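Section 4. Recording a Two-Arm Dataset and Training Your First Policy

By now the arms are bolted down, both controllers answer a ping, and you have run the homing script from Section 3. Good, because the next part is the most fun in the whole guide! You are going to teach the Nusten bench to put away toy food from demonstrations alone, with no hand-written motions and no object models.

The method is the one Merike Lepik worked out at Davunside. A person drives both arms through the task again and again, the logger stores joint positions together with video, and a network learns to predict the next short stretch of motion from what it sees. Merike's main finding was that the variety of starting layouts matters far more than the polish of each demonstration. Keep that in mind whenever you feel like deleting a slightly clumsy take.

4.1 Before you start

You will need:

Both arms, homed, with grippers fitted
The leader handles from the Vītola teleoperation kit
The fixed workspace camera, focused and locked
A bowl, a basket and a mixed set of play food
Free disk space for at least 400 episodes

CAUTION: Keep hands and sleeves outside the walls whenever the motors are enabled. The arms can both reach the middle of the table, and they move faster under a trained policy than they do under teleoperation.

CAUTION: Check the emergency stop at the beginning of every session. Press it, confirm that both arms lose torque, support them as they sag, then release it and home again.

4.2 Set up the workspace

1. Wipe down the tabletop. Crumbs of foam from the grippers show up in the video and the network will happily learn from them.

2. Put the basket and the bowl down wherever you like inside the area both arms can reach. Do not tape outlines on the table. A fixed layout trains quickly and then falls apart the first time the basket shifts by a hand's width.

3. Add a few things that have nothing to do with the task. We call this clutter, and it should change from one block of episodes to the next.

4. Run each arm slowly to its farthest corner and watch the cables. They should follow the wrist with some slack left over. If a loop pulls tight, move the nearest clip before going on.

5. Open the camera preview and check that both grippers stay visible when they meet over the middle. Lock exposure and white balance.

Note: If you bump the camera after this point, redo step 5 and start a new block. Mixing two camera positions under one block label makes trouble that is very hard to find later.

4.3 Record demonstrations

1. Start the logger and enter a block name. Ours follow the pattern site, month, number, as in lanilbridge-october-2.

2. Hold the leader handles in the rest pose and press the left pedal. The arms ease into position and then follow you.

3. Carry out the task: one arm steadies the bowl, the other picks an item out of it and moves it to the basket. Swap the roles of the arms whenever the layout makes the other way easier.

4. Press the right pedal to end the episode. Mark it "keep" or "discard" right away, while you still remember it.

5. Rearrange the items and go again.

Aim for 70 episodes per block, then take a break. Tired operators start making the same motion every time, and you can see it in the joint plots as a thick, narrow band.
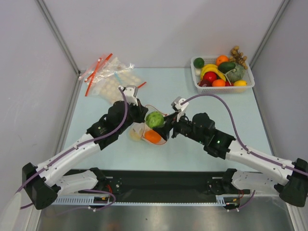 Round items deserve extra attention during recording. They roll when pinched off center, and your instinct will be to restart the episode. Please don't! Chase the item, regrip it and finish the job. Those recoveries are gold. In the Davunside runs, policies trained with recoveries left in would try a second grasp after a miss, while policies trained on clean takes only tended to close on air and carry nothing to the basket with great confidence.

Do discard an episode if:

The arms touched each other hard enough to trip a current limit
The emergency stop was pressed
A hand entered the workspace
The logger reported dropped frames

4.4 Check the data

1. Run the replay tool on five episodes picked at random. Watch the video next to the joint traces and make sure the gripper closes at the same moment in both. An offset here means the clocks have drifted, and you should resync before recording any more.

2. Run the coverage plot. It draws every grasp location on an outline of the table. You want a loose cloud. Tight clumps tell you which layouts to record next.

3. Copy the block to a second disk.

Our reference set has 2,029 kept episodes, recorded by several operators. You do not need that many to see something work. With 400 well-spread episodes the arms already manage simple picks, and watching that happen on your own bench is a real thrill.

4.5 Train

1. Copy the sample config and change only the data path and the block names.

2. Leave the prediction length at its default for the first run. Shorter values make the arms jittery, and longer ones make them slow to react when something rolls.

3. Hold out one complete block for validation. Holding out random episodes from every block gives a flattering score, as the network has then seen every layout.

4. Start training overnight. Save a checkpoint at regular intervals and keep them all, including the early ones.

Note: Validation loss is a weak guide to how the arms will behave. Ottavio Carbone compared checkpoints on the Lanilbridge bench and found that the best one on the table usually came well after the loss curve had gone flat. Try several.

4.6 Run the policy

1. Set the speed limit to half.

2. Place one item in the bowl and put the basket somewhere it appeared often in training.

3. Keep one hand on the emergency stop and start the policy.

4. Let it run until it finishes or gets stuck, then write down the result before you touch anything.

5. Repeat with new layouts, and add items one at a time. Raise the speed limit only after a full set of trials with no stops.

If an arm hovers over the bowl without committing to a grasp, look at the coverage plot again. Hovering nearly always points to a thin spot in the data, and one extra block recorded in that region usually clears it up. Retrain from the last checkpoint with the new block added to the list, then repeat 4.6 from step 1.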